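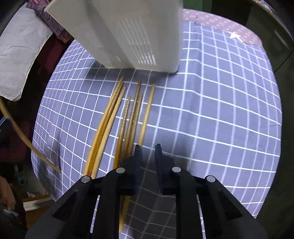
Ledesent releases Hemmin with new branch-and-bound engine for integer programs

Hemmin, the mathematical programming package from Ledesent, now solves pure and mixed integer problems as well as continuous linear ones. The new engine is included in the standard licence and in the free teaching licence.

Until this release, Hemmin users who needed whole-number answers had to solve the continuous model, round the result by hand and check each constraint again. Rounding can give a plan that breaks a constraint, or one that is feasible but well short of the best value. The new engine solves the continuous relaxation first, then splits the problem on a variable with a fractional value and works through the resulting tree. A branch is dropped when its bound is no better than the best integer solution already found.

Users can choose between two search orders, depth-first and best-bound. Depth-first is the default and generally needs less memory. The order can be changed in the settings panel before a run starts.

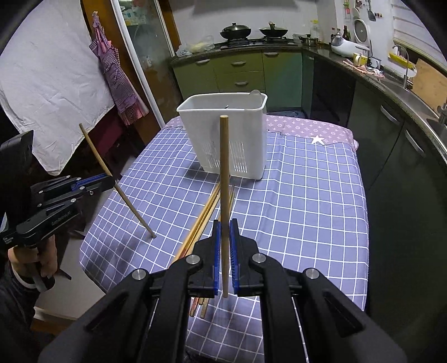 Shirley Fraser said that users had been asking for integer variables since the first version, mostly for rostering and cutting-stock work. "People don't hire 3.4 drivers," she said. "They were fixing that in a spreadsheet afterwards, and every one of them did it differently."

Iman Slaoui wrote the tree display, which lists each node with its bound, its status and the variable it was split on. The display can be paused and saved as plain text. Slaoui said it was built with teaching in mind — students can work a small knapsack problem on paper and compare it with the software line by line.

The display shows up to 1000 nodes at a time. Larger trees are still solved in full, and the complete list is written to the log file.
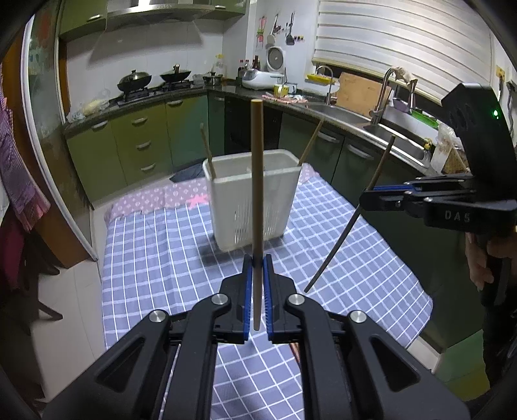
ZOLLELGATE, 2022-11-17 — Ledesent today made the new version of Hemmin available to all current licence holders. The update can be downloaded from the customer page and replaces the earlier version. Model files saved in the old format will open without changes, and all their variables will be treated as continuous until the user marks them otherwise.

The release follows a trial that began in June with Borkico, a freight planning firm. Borkico ran 3518 models through the engine during the trial, most of them loading plans with binary variables. Faults found in that period were mainly in the handling of equality constraints with very small coefficients, and the default tolerance has been changed as a result. It can be reset under Numerical Options.

Hemmin does not yet handle integer models with quadratic objectives. Work on these is planned, but no release date has been set.

A revised manual comes with the download. It has two new chapters, on branching rules and on reading the optimality gap when a run is stopped early. Teachers who hold the free licence can also ask for the worked exercises, with solutions, through the customer page.

Media enquiries: Shirley Fraser, Ledesent, Zollelgate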